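PRESS RELEASE - for use from Wednesday

Pundeck brings out small-pane window kit, green marbled runner to match

Nelatberg. Pundeck, the model and miniature makers on the Pranbridge road, will start selling its small-pane window line this May. 23 parts in the full range, from single sashes up to a shop front. All light wood, all for hobby builders, dollhouse people, anyone doing a room box on the kitchen table.

First out of the door is the four-pane. Thin pale strips, glazing already in, no glue needed from the buyer. Price is 11 for a single window, 46 for the boxed set. Trade terms on request.
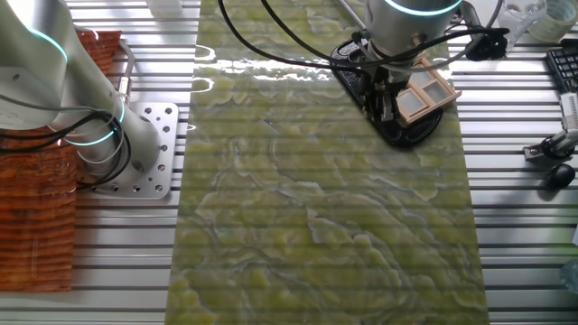
Pundeck has been making doors and stairs for years but windows were always the gap in the catalog. Customers kept asking. The hard part was the cross bars, which have to be thin enough to look right and still take some handling. Early ones snapped. The new ones are cut with the grain and the joints are tighter. Against the green marbled runner, with its pale swirls and yellowish patches, the light wood stands out well, and shops are being offered the same pattern by the length for counter displays. It has a high gloss so think about where your lamps are.

"We wanted a window you can pick up by the edge and not worry about," says Veronika Gál, who runs the workshop. "People paint these, sand them, drop them. They should be fine with that. The bars took us much longer then we planned, I will admit it."

Sárközi, the Nelatberg hobby shop, gets the first delivery and will have the range on the front counter from opening time. Other shops to follow over the summer, list still being put together.

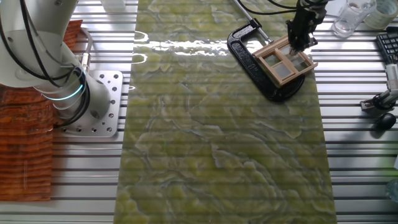
Boxed sets come with a printed sheet on painting and fitting, plus 2 spare cross bars. Windows are sold unpainted. Water based paint is best, thin coats, let it dry flat. Masking tape on the panes first. A shutter set is planned for later in the year, no price yet.

Samples for reviewers: up to three windows each, please say which sizes. Requests to the Pundeck press desk, mornings are best. Shops wanting the marbled runner should give the lenght needed when they order.

Ends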